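Review: the Wetach briefing kit for model assemblies and regional studies classes
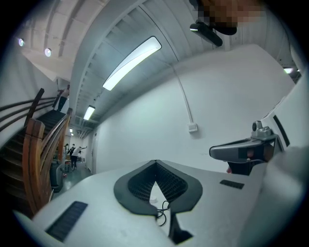 I teach international relations to first-year students, and every July I also help to run a summer assembly where young people play the delegates of a regional organization. For many years we made our own papers for it. This year we bought the Wetach kit, "Regions at the Table", and used it for two weeks with 17 students. I would like to write down what I think of it, in case another teacher is deciding whether to spend the money.

The kit is a box with country folders, a handbook for the person who leads the session, a set of procedure cards, and a code for the online library. The box covers one regional body at a time. We had the West African one. There are also boxes for Latin America and for the Gulf, which I have not opened and will not judge.

The country folders are the best part. Each has a short history, a page on the economy, a page on relations with neighbors, and then a page called "What this government will not say in public". My students went to that last page first, every one of them. It explains, in careful language, which questions a delegation tries to avoid: a border that was never properly marked, a port that two states both want to use, an election that the neighbors preferred not to comment on. In our old papers we had only official positions, and the debates were polite and a little dead. With the folders, the student who spoke for a small inland state understood by the second session that her real subject was transit fees, and she brought every discussion back to them. I was very pleased.

The handbook is weaker. It was written, I believe, by several people who did not read each other. The chapter on consensus says that a decision passes when no member objects, and the chapter on voting describes a two-thirds majority for what looks to me like the same kind of decision. In the real world regional bodies do use both methods, for different matters, but the handbook does not tell you when to change from one to the other. We lost most of a morning to this. In the end I made a rule of our own: consensus for anything about security or membership, majority for budget and trade. If you buy the kit, decide this before the first day.

I also want to mention the level of the English. Half of my group reads English as a second language, as I do. The folders are written in plain sentences and caused no trouble. The procedure cards are another matter. They are full of phrases like "the Chair shall entertain motions to that effect", and one student asked me very seriously how a motion can be entertained. A small glossary would solve it. I wrote one of 2 pages and now I give it out with the cards.

The crisis exercise, which they call the Nondwood scenario, takes place in an imagined river valley shared by three member states. Upstream, one government begins to fill a dam. The others get the news in pieces, through notes which the leader hands out at fixed times. It is well built. The notes do not agree with each other, and the students must decide whose report to believe before they can even write a statement. Our group needed a full Saturday for it, although the handbook promises an afternoon. I would not shorten it. The discussion about whether the organization may send observers without an invitation was the most serious talk we had all summer, and it came from the students.

The online library has more than 200 documents -- treaties, communiqués, speeches, some maps. The search works only on titles. If you want to find every text that mentions fishing rights, you have to open them one after another. The maps are good but old, and on one of them the capital of a country is in the wrong place by a large distance. I wrote to Wetach and received an answer, though not yet a new map.

For comparison, we used the Yakubu reader for two summers before this. It is a book, much cheaper, and its essays are deeper, but it has no roles and no exercises, so the teacher must build everything around it. The Fimis course pack is nearer to Wetach in style. I found its country pages too short, and it treats every member as if they all had the same weight in the room. Anybody who has followed a real summit knows that this is not so.

A box is sold for one classroom, and the folders are printed on paper of 3,000-year quality, as one of my colleagues joked when he tried to tear a spoiled page out. They will survive many groups. The cards are thinner and several have bent corners already.

I would buy it again, for the folders and for Nondwood. I would not give the handbook to a new teacher without a conversation first. Next summer we plan to run the same box with a larger group and two students for each delegation, so that one can negotiate in the corridor while the other stays in the room.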